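Automated garment folding is the use of robots to fold clothing and household linen. Flat items such as towels and sheets are handled by machine in many commercial laundries, but mixed clothing from a family hamper is still mostly folded by hand. A shirt has no fixed shape, and its sleeves, collar and hem can hide one another.

Folding is often studied on a plain, light-coloured surface, where the outline of a garment is easier to pick out.

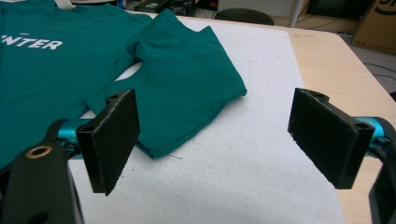
Can a home robot put away a week's washing yet? Only in limited trials, and usually at a slower pace than a person.

The Koditar project, led by Babita Shakya, began in May with a set of 323 garments. Its first report, dated July 20, 2020, listed 229 acceptable folds. Most failures were sleeves – the gripper either missed the cuff or picked up two layers of cloth at once. Skillix, a later program, adopted the same scoring but left out socks and fitted sheets.

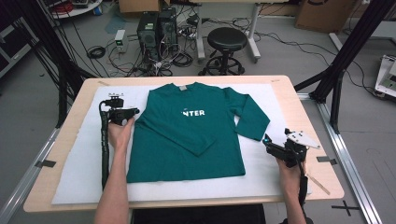
Teal shirt with one sleeve folded in across the body.

Sorting, turning clothes right side out and doing up buttons are generally treated as separate problems.

Related articles
Cadwaladr gripper
Plerkidgate laundry trial
Dishwashing robot

Categories: Domestic robots | Laundry | Automation in the home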